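Dishcloth

A dishcloth is a piece of cloth used in a kitchen for washing dishes, wiping surfaces and, in most households, a number of other jobs it was never meant to do. It is usually square, usually cheap and usually damp. It should be told apart from the dish towel, or tea towel, which is larger, thinner and meant for drying, although the two have been confused for as long as both have existed, mostly by people in a hurry.

Name

The plain English word is a compound of "dish" and "cloth" and has given etymologists very little to do. An older word, "dishclout," survives in cookbooks and in insults. "Dishrag" is common in American speech and carries a faint suggestion that the cloth has seen better days. To be "limp as a dishrag" is to be tired; no matching phrase praises the dishrag for anything. In Britain "dishcloth" may mean either the wet cloth or the dry one, depending on the family, and marriages between the two camps are said to involve a period of adjustment.

History

Early dishcloths were not made as such. They were what remained of something else, most often a shirt, a sheet or a flour sack. Linen was preferred where it could be had, as it softens with use and gives up its lint early. Cloth was expensive, and a garment might pass through several owners before its final posting beside the sink. Household manuals of the nineteenth century give firm advice on the subject, some of it contradictory, and nearly all of it addressed to servants by people who had not recently washed a plate.

Cheap machine-woven cotton changed the matter. Once cloth cost less than the time needed to hem an old shirt, it became possible to buy a dishcloth new, and soon afterward to own too many. Mills sold them by the dozen, tied with string. The small mill town of Warkanby produced little else for two generations and put a folded cloth on its town seal, where visitors generally take it for a book.

The twentieth century brought rivals. The cellulose sponge, the paper towel and the nonwoven wipe were each announced as the end of the dishcloth. The dishcloth outlasted the announcements and was often used to wipe up after them.

Materials and weave

Cotton is the usual fiber. Waffle weave, with its small raised squares, holds a good deal of water for its weight and gives some grip on dried food. Terry cloth holds more but sheds loops when it meets a fork. Plain weave is the least absorbent of the three and the quickest to dry. Knitted cloths, made at home from thick cotton yarn, have a devoted following and are given as gifts, which may explain why so many drawers contain cloths considered too nice to use.

Linen remains in production at the upper end of the market. Microfiber, a blend of polyester and polyamide split into very fine strands, picks up grease well and catches on dry hands in a way that some people cannot stand. Bamboo cloths are typically viscose, a fact given in small letters on the back of the label.

Weight matters more than most buyers suppose. A heavy cloth feels generous in the shop and stays wet until morning. A light one dries fast and wears through at the center, where the fingers push.

Pattern and color

Most dishcloths are white or nearly so, with colored lines. Stripes, checks and grids are the common patterns, and red and blue the common colors. One explanation is that a white ground shows dirt and so tells the owner when to wash the cloth. Another is that colored stripes once told one mill's goods from another's, or kept glass cloths apart from those used for pans. Both are repeated with confidence, often on the same page. 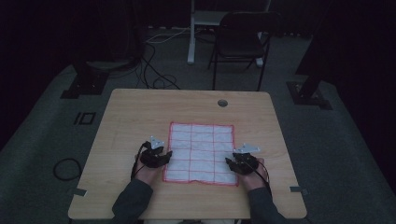

The preference for lines over pictures has held up surprisingly well. Printed dishcloths with roosters, lemons or the outlines of states sell briskly to tourists and then tend to retire at once to a hook, where they hang dry for years. Leonie Wiegand, whose short book on kitchen linens was published by Prindgate, called these "ambassadors" and the striped ones "staff." Her own collection came to 159 cloths, of which she admitted to using 13.

Hygiene

A wet cloth holding bits of food at room temperature is a comfortable place for bacteria, and studies of used kitchen cloths have rarely brought cheerful news. The usual advice is to change the cloth often, to keep it away from raw meat juices and to let it dry fully between uses. Hot machine washing is effective for cotton and linen. Fabric softener is discouraged, as it coats the fibers and leaves a cloth that pushes water politely from one place to another.

Smell is an unreliable guide. A cloth that smells is certainly due for washing, but a cloth that doesn't may be due as well. Hanging it over the faucet, a habit found wherever there are faucets, dries it more slowly than spreading it over a rail. Wadding it in the corner of the sink does not dry it at all.

Folding and storage

Two methods dominate. In the first, the cloth is folded in half twice and stacked. In the second, it is folded in thirds and rolled. Gerd Teuber, in a column that drew more mail than anything else he wrote, defended the stack on the ground that a rolled cloth "comes out of the drawer already annoyed." Supporters of the roll replied at length. A third method, in which the cloths go into the drawer by the handful and the drawer is closed with the hip, has no published defenders and is believed to be the most widely practiced.

Retirement

The dishcloth has no fixed working life. Once thin or stained it commonly moves down to the floor, then to the garage, the bicycle or the dog. Cotton and linen cloths can be composted if they contain no synthetic thread, though the hem often does and will turn up in the flower bed the following spring, intact.

See also: Dish towel; Flour sack; Sponge; Potholder; Waffle weave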